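Hand-held gripper demos: how cluttered should the desk be?
Teaching by demonstration > Data collection > Small grippers

Posted by Keegan Ngata
July 30, 2021

I'm teaching a small arm to pick up a bottle and set it down somewhere else on a desk. I do the demos by hand with a two-finger gripper that has a camera on it, then train on the recordings. Two views from it:

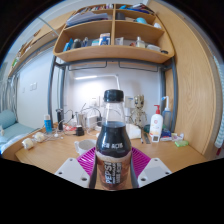
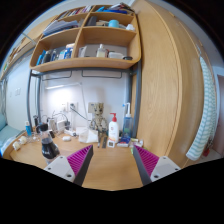 My first policy does fine on a bare table and falls apart anywhere else, so I have moved the demos to a real desk. I have 180 so far. The trouble is deciding what to leave out on it. With the cola bottle between the fingers, the label and the dark cola take up the middle of the view, and the little tree figurine and the lotion bottle with the red pump are right there behind it. Should I clear the desk and add things back slowly, or record it as it is? I also don't know if I should start every demo with the fingers open and well back from the bottle, or vary that too.

Hortensia Aravena
Record it as it is, but move things between demos. If the lotion bottle is always to the right of the figurine, the policy can use that to find its way and never learn the bottle at all. I shift the target every demo and the other objects every eight or so. When I did a similar job at Drurkdale we had 900 demos with the clutter in one fixed layout, and the arm would drive to the same empty spot after we took the target away. We threw out most of them.

For the start, vary it. Begin some high, some low, some from the side. Keep the fingers open at the start of all of them, though, or you will be teaching two tasks at once. And go slower than feels natural on the last few inches — blurred frames just before the grasp hurt more than blurred frames anywhere else.

Settimio Parisi
More demos. You always need more.

Horacio Iturra
Agree with Hortensia on moving things. I would add a second bottle with a different shape before you record much more. Full and empty ones also behave differently in soft fingers, so note which is which in your log. Check your release as well. Mine kept the bottle tilted when it let go because I was opening the gripper while my wrist was still turning. I now hold still for two seconds before opening and trim the pause afterward.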